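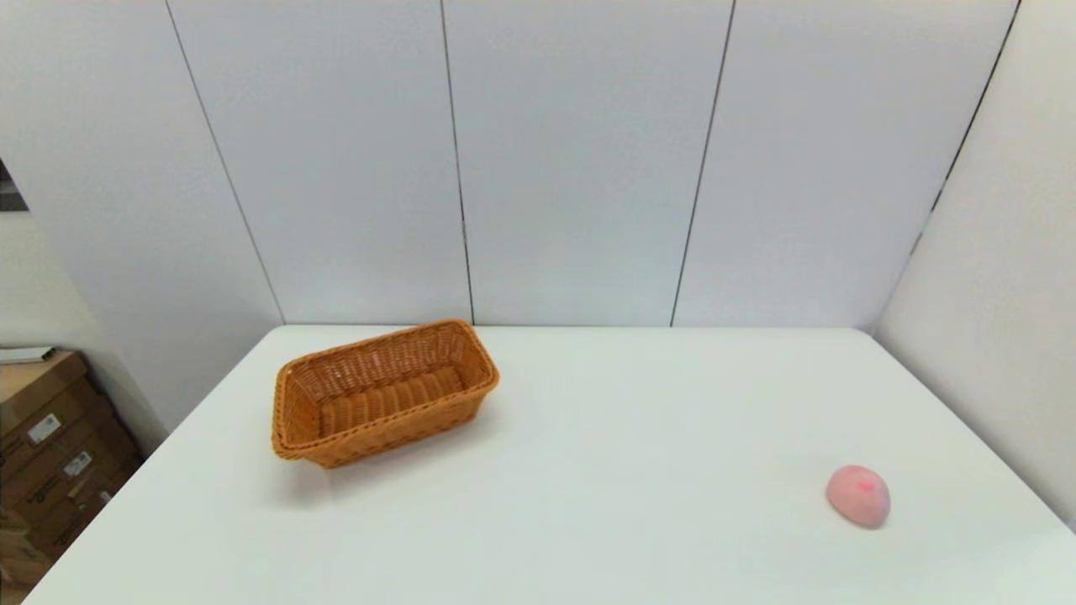
Helpers wanted: home-built pick and place arm, Skatholm shared workshop

Posted March 22, 2022

Looking for 2 people to help finish a robot arm build. Evenings mostly, some weekends. Paid, not a lot. Details below, sorry for the rush, want this filled before the printer queue gets crazy again.

What it is

Project is called Dalisay. Small tabletop arm, printed joints, hobby servos, one camera up high looking down at a white table. Job it has to do: pick up one small round thing, put it in a basket. Sounds dumb. Takes forever. The basket moves between runs, the pink one moves between runs, and the arm has to cope with whatever it gets.

Started in a spare room at home, now moved over to the Skatholm shop — better light, a table that doesn't wobble. Controller board is a Brolel, second revision, with my own wiring on it. Wiring is not pretty. You will be shown where not to pull.

Where it's at

Arm moves. Gripper closes. Software knows where the basket is most of the time, the pale pink target on a white table is harder and the lighting makes it worse. 371 runs logged so far. Want 400 before we change the fingers, then start over with the new ones. 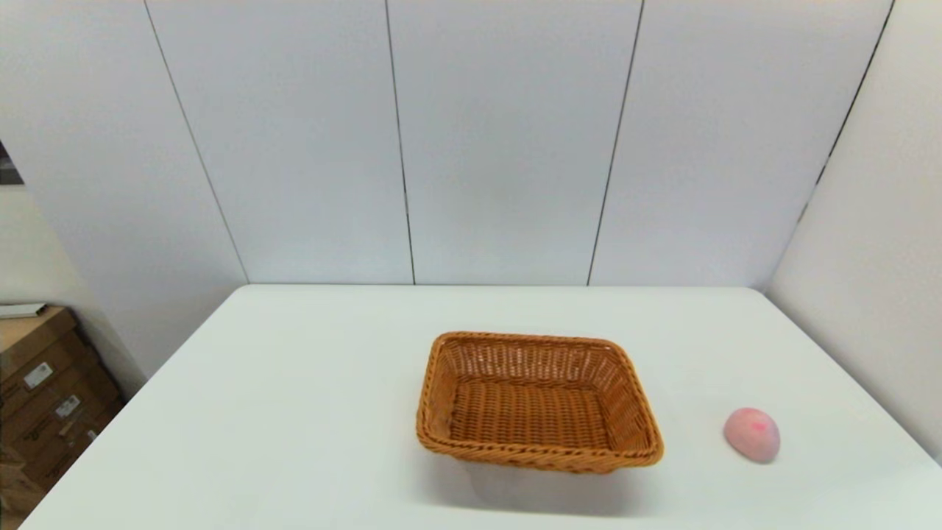 Basket and pink target on the table, one of the layouts we use.

What you'd be doing

Person 1, mechanical. Reprint the wrist, fit new finger pads, fix the backlash in the shoulder (there is a lot). Some filing and drilling. You should have used a 3D printer before and not be scared of tiny screws.

Person 2, runs and logging. Set out the basket and the target, start the run, write down what happend, reset. Repeat. Also sort the saved pictures into folders by layout. No coding needed but if you know a little Python I'll find you plenty. Patience matters more here than anything on a resume.

Both: sweep up after, put the calipers back. It's a shared shop and other people need the bench.

Nice to have, not required

Any servo tuning
Soldering that holds
Camera calibration, even if you only did it once for a class
Own laptop with a working USB port

Pay and hours

Flat fee per person, half at the start and half when the second set of runs is done. Amount depends on which job, ask. 2 evenings a week each, you pick which, as long as they don't clash with the wood lathe class. Should wrap up by August. Snacks covered. Parking on the Durton side is free after six, the other lot is not, they do ticket.

Students fine. Retired fine. No degree needed. If you're under 18 the shop wants a parent's signature before you touch the drill press — their rule.

What you get besides the money

Your name in the build notes, copies of all the print files, and the old wrist if you want it. It works, sort of.

How to apply

Leave a note in the Dalisay folder at the Durton front desk, or reply to this post. Tell me:

which job
which evenings
one thing you built or fixed, any size, a photo is good but not needed

No cover letters please, I won't read them. I'll get back to everybody within a week or so. Short meetup at the bench first so you can see the setup and decide if its for you. Bring closed shoes.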